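Topic: anyone else's job turn into watching the dish robot?

gironow_a
Posted Jul 16, 2025
I've done prep and dish at Wikside for 11 years. Since they started testing the Girkila arm at the sink, my shift is mostly standing there waiting for it to ask for help. It runs through a practice kitchen on the computer first, then does it for real. My hands feel great, but I'm bored out of my mind.

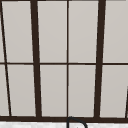
My trouble is the waiting, more than the robot. I used to get through 90 racks a night and barely look up. Now I babysit the practice runs too, and the view I get is a big dark window with blank gray panes and the top of the faucet poking up at the bottom. I've started missing the dirty pans!

ynyr_l
I'd trade you. We have no arm at Erkbridge and my wrists are shot. Bored sounds pretty good to me.

gironow_a
Fair — but they cut us from 3 people on close to just me. Who do I talk to now?

hopkin_fan
Did the other two get let go or moved?

gironow_a
Moved to the line. Same pay, worse hours.

ynyr_l
OK, that part stinks. Still wouldn't go back to scrubbing by hand.

seren.i
Ask for a pay bump. You're running a machine now, that's a different job title. I asked in October and got it, took two meetings.

gironow_a
Huh, hadn't thought of that. Did you put it in writing?

seren.i
Yep, one page. I'll message it to you.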